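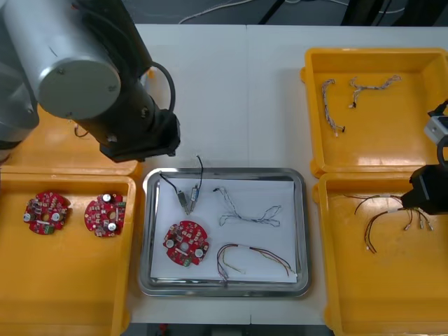 June 9, 2018

Memory cushions, second go. Writing this up before I forget, and for whoever has the Rirnlow group next (probably Sulastri, hello Sulastri!).

Four people came, all for shirts this time. I'd cut the backing pieces the night before, and thank goodness, because the whole first hour went on talking and the scissors didn't come out until well after the tea. I used to fret about that. Now I just plan for it. Cutting into a husband's shirt is a horrible moment and people need to come at it sideways, so we did buttons first, and collars, and one long story about a wedding in Bosturitz where the shirt in question had gravy down it by two o'clock (the mark is still there, and she wants it on the front, so on the front it goes).

Things to change. The iron-on backing is too stiff on old cotton. It makes a worn shirt feel like a new one and that's the opposite of what anybody came for. I tried the lighter one on a scrap, medium heat, pressed and lifted, no sliding, and it held the cloth together but still let it droop. Use that. For the jumper somebody is bringing next time I think we'll need the stretchy sort, and I must stay-stitch round the shape before cutting or we'll have ladders everywhere.

DON'T wash anything unless the family asks. I know it's on the sheet but the sheet says it in small print and I nearly had a disaster. A lady handed me her mum's nightie in a freezer bag and I had it halfway to the sink out of habit. It still smelled of her hand cream. We've put it back in the bag and she's going to think about whether she wants it sewn at all, and I told her October would be fine, or never.

Filling: the Dokeck fibre clumps. I teased out 100 g by hand and it was better but my thumbs are wrecked. The Gunawan one costs more and goes in like a cloud, so I'm going to ask for it. Cushions for holding in bed want less in them than you'd think, soft enough to fold under an arm. We overstuffed both of the ones we finished and had to unpick the gap and pull some out again.

Seams: 1 cm was mean. Go to 1.5 on anything thin at the elbows. Ladder stitch to close, doubled thread, and let them do that bit themselves even if it's wobbly. The man with the checked shirt had never held a needle and he wouldn't hand it over for anything. His stitches are enormous. I offered to go over them and he gave me such a look!

I was a bit flat driving home. I kept thinking of Dad's green cardigan on the back of my own door, which I've been going to do something with for years. Not yet, I think.

To get: lighter backing, hand needles with bigger eyes, tissues, more of the ginger biscuits. The pinking shears want sharpening too.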